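About Wikitmont

Wikitmont is a small company in Barkbridge. We teach pairs of robot arms to do household jobs, such as opening a drawer and putting an umbrella inside it. We have 4 work cells here and one more in Mudgway.

Visitors often ask about the fault of last June, so we prefer to tell it on this page. During a drawer task, one arm did not stop when its gripper met the drawer. It went on pulling for 22 seconds, until a colleague pressed the stop button. The drawer broke and a finger of the gripper was bent. No person was hurt, but the button was too far from the chair – this was our mistake.

We stopped all the cells and read the records of 209 runs. In 88 of them the force limit was not loaded after a restart. Our partners in Kurkstead wrote a new start check, and an arm now stays without power until the limit is confirmed. Each cell has also a second stop button, at the operator's left hand.

We still use drawers and umbrellas for our daily work, and we still write down every stop, also the short ones.
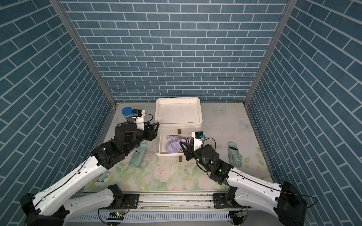
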